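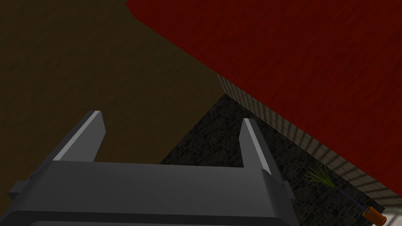 Mehwish Naqvi wrote to me that two grippers can be compared fairly only when both start from the same pose. I agree with her, and my first tip is about this.

Save one start pose with the fingers open, and load it before every run. I tried the Itus and the Ritetti, eight runs for each.

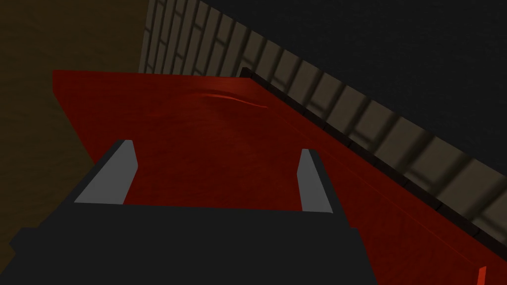

Second tip: keep the wrist camera fixed and change only the fingers. Write the controller settings on paper. I use seed 3821.

Reading time: 2 min

Comments
Afonso Vilela: Does it work also with the Jeon arm?
Drukgate: Thanks, the paper tip is very useful.

This site uses cookies. Accept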